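Mikance altera regras de lavagem e secagem de têxteis em alojamentos mobilados

Redação, 6 de abril de 2025

A Mikance, gestora de alojamentos mobilados de média duração, publicou a nova versão do seu regulamento técnico de têxteis. O documento aplica-se a 1402 unidades e fixa temperaturas de lavagem, humidade relativa admissível durante a secagem e condições de guarda de roupa de cama e vestuário. Entra em vigor ainda em abril.

A alteração principal diz respeito à temperatura. A roupa de cama de algodão, até agora lavada a 40 °C na maioria das unidades, passa a ser lavada a 59 °C, valor medido no tambor e não no painel da máquina. A centrifugação fica limitada a 1000 rotações por minuto, para reduzir a formação de vincos permanentes em lençóis de cor lisa. As fibras mistas mantêm o programa anterior.

Segundo Puspita Pattinasarany, responsável técnica pelo regulamento, a diferença entre a temperatura indicada e a temperatura medida foi o ponto mais discutido durante a revisão. "Havia máquinas com desvios de 5 graus no mesmo edifício. Sem medição no tambor, o valor escrito na ficha não serve para nada", afirmou.

O lençol de baixo deve ser colocado com o colchão arejado e esticado a partir da cabeceira. Pequenos vincos são aceites na inspeção; manchas e costuras abertas obrigam à substituição da peça.

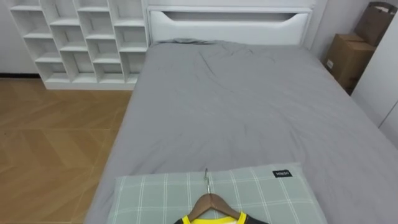

Secagem e guarda de vestuário

O segundo capítulo trata da secagem no interior das habitações. A humidade relativa do compartimento não deve ultrapassar 59 % durante mais de cinco horas seguidas. Acima desse limite, o ocupante deve abrir a janela ou ligar o desumidificador, quando exista. O registo é feito por sensores da Firia, já instalados nos edifícios de Breltham e com montagem prevista nos restantes.

Malhas e camisolas de algodão podem secar em cabide, desde que os ombros fiquem apoiados em toda a largura. Peças de lã devem secar na horizontal. O regulamento desaconselha cabides de arame em roupa molhada, devido ao risco de oxidação e de deformação do decote.
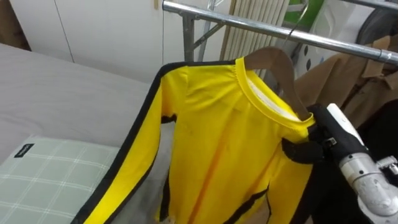

Camisola amarela com detalhes pretos num cabide de madeira.

Conall Noonan, representante dos ocupantes de Breltham, considera o limite de humidade exigente para os apartamentos orientados a norte e pede um período de adaptação. A Mikance respondeu que as leituras dos primeiros meses terão caráter informativo e não darão origem a encargos.

A lavandaria industrial Moradi continua a assegurar o serviço externo. O contrato foi revisto para incluir o registo de temperatura por ciclo, com envio mensal dos dados à gestora. O texto integral do regulamento está disponível nas receções dos edifícios.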